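Desk organizer notes, continued from March. Subject is still the Trostow drawer system and why I quit using half of it.

1/ The drawers are 14 inches deep. Anything small migrates to the back. Mesh lets crumbs and dust fall through, so it wins over solid trays for pens, clips, spare fuses.

2/ Skimska sells an insert that fits two across with a finger's width left over. Tanda's is wider and binds on the runner. Part number 1346 if you want the Skimska one — the listing photo shows the wrong size.

3/ Sorting procedure: clear the top of the desk completely, put one piece down, decide where it lives, put it away, then get the next. Sorting inside the drawer takes longer and I lose things.

4/ A white tabletop helps. Dark brown mesh on a dark desk disappears by 4 p.m.

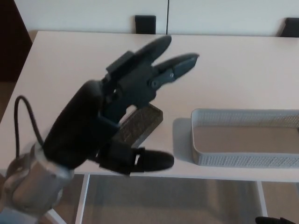
Declan Kavanagh replied that mesh snags on felt liners and he went back to cardboard boxes. Fair point on the felt. I pulled my liners out and used cork under the corners.

5/ Remaining problem is labels. Adhesive won't hold on mesh. Trying wire tags next.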